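4.2 Setting out the sorting trays

1. Clear the table and wipe it down. Let it dry before you lay any paper.

2. Place one wicker tray on the left and one on the right, leaving a gap for the unsorted items.

3. Handwrite a label for each tray in dark ink and lay it at the front rim. Our set uses "fruits" on the left and office supplies on the right.

Note: Wicker marks easily. Do not use spray cleaner on the trays.

4. Put the play fruit and the tape in the gap, mixed together.

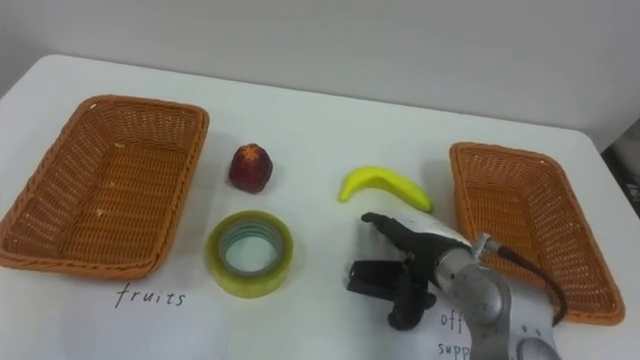 5. Start with both trays empty. Shake out any crumbs first.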